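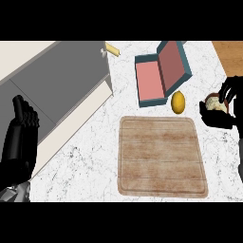 Countertop in white marble with grey and black veining (computer rendering).

Bernd Hollmann has been sealing, honing and repairing stone worktops for 19 years, the last nine of them under his own name from a unit in Fliltach. Before that he cut slabs for Fasance, a yard that supplied kitchen fitters and the occasional church. He agreed to talk about marble in kitchens on condition that the conversation stayed on maintenance and did not stray into prices.

His first point concerns vocabulary. Customers ring him about stains, and in his experience most of the marks they describe are etches. "A stain is something in the stone. An etch is a bit of the stone missing," he says. Marble is largely calcium carbonate, which reacts with acid. Lemon juice, vinegar, wine and many bathroom cleaners dissolve a very thin layer of the surface and leave it dull. On a polished top the mark shows as a matt ring when viewed against the light from a window. It cannot be scrubbed out.

Sealer does not prevent this. Hollmann is firm on the matter and returned to it several times. An impregnating sealer sits in the pores and slows the uptake of liquids, so that oil or coffee can be wiped up before it soaks in. It leaves the surface itself exposed. "People pay for sealing, then squeeze a lemon on the top and ring me to complain about the sealer. The sealer did its job. It was never going to do that one."

To decide whether a top needs resealing he puts down a teaspoon of water in three places, one of them next to the sink, and leaves it for ten minutes. If the stone under the water has darkened, it is taking liquid in. If it has stayed the same colour, he leaves it alone. Too much sealer dries on the surface as a smeary film, and removing that film takes longer than the original application. He dislikes fixed yearly schedules for this reason.

The job record he keeps goes back to his first January in Fliltach and now runs to 963 entries. Each has the stone, the finish, the product used and a line on what the household said they cleaned with. He consulted it twice while we spoke. The commonest entry in the last column is washing-up liquid, which he considers acceptable if it is rinsed off properly. Left to dry, it builds up and dulls the polish, and the owner then assumes the stone has worn.

On finish, he prefers honed to polished for anyone who cooks. A honed surface is already matt, so an etch has less gloss to remove and is harder to see. It does mark more readily with grease — he does not pretend otherwise — and should be wiped down the same evening.

Light etching on a polished top can be dealt with by hand, using a polishing powder, a damp white pad and some patience. He advises trying it first in a corner behind the kettle. Anything that can be felt with a fingernail needs diamond pads and should be left to somebody who owns a set. He works up through the grits without skipping one, and feathers each stage out well past the damage. "If you polish only the ring, you get a shiny ring. I have been to see plenty of those."

Oil stains are drawn out with a poultice. He mixes a plain white clay with a suitable solvent to the thickness of peanut butter, spreads it past the edge of the mark, tapes film over it and leaves it for a day. The film then comes off and the paste is allowed to dry completely before it is lifted. Old stains may need a second or third round. His longest case was a top in Ugwu Street, where a leaking bottle had stood for months. It took 33 days, most of it drying time, and a faint shadow remained.

Asked whether he would fit marble in his own kitchen, Hollmann said he had granite, which came with the house. His workshop bench is a marble offcut from the old Nandirel hotel bar, etched from end to end. He has not repolished it.

Interview conducted 12/9/24.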